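Cutlery placement: notes on the first full batch

Friday, March 8, 2019

The cutlery set passed 1,239 episodes this week, which is enough to say where the collection procedure is weak. 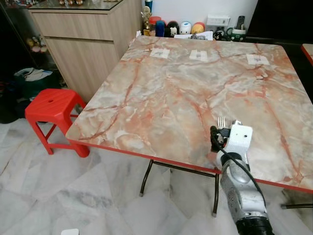

The task is simple to state. The arm starts with a piece of cutlery in the gripper and has to put it down beside one of three paper labels on the far side of the table. The operator drives the arm by hand control, and we record joint positions, gripper opening and the head camera.

My first mistake was the order of targets. I let operators choose, and they favoured the middle label. In the first 500 episodes it was picked so often that the trained model went to the middle whatever it was told. Wulan Mandagi wrote a short script that draws the target at random and shows it before each run. The bias went away in the next training round.

The second problem was the grasp. A fork held near the neck and a fork held near the end of the handle need different wrist angles at release. We had been handing it over in nearly the same position every time. We now change the grip point every 7 episodes and write it in the log.

Failed runs are kept, with a flag. Larasati Latuheru wanted them deleted, and for plain imitation she is probably right, but I want them later for a success classifier. They cost little to store.

Reflections on the tabletop are still an open question. The surface is glossy and the highlights move with the time of day. I have set aside 100 evening episodes as a test set and will not train on them.

The spoon batch starts next, on the same table with the same labels. If the numbers hold, the Levov site will repeat the procedure in June with its own operators.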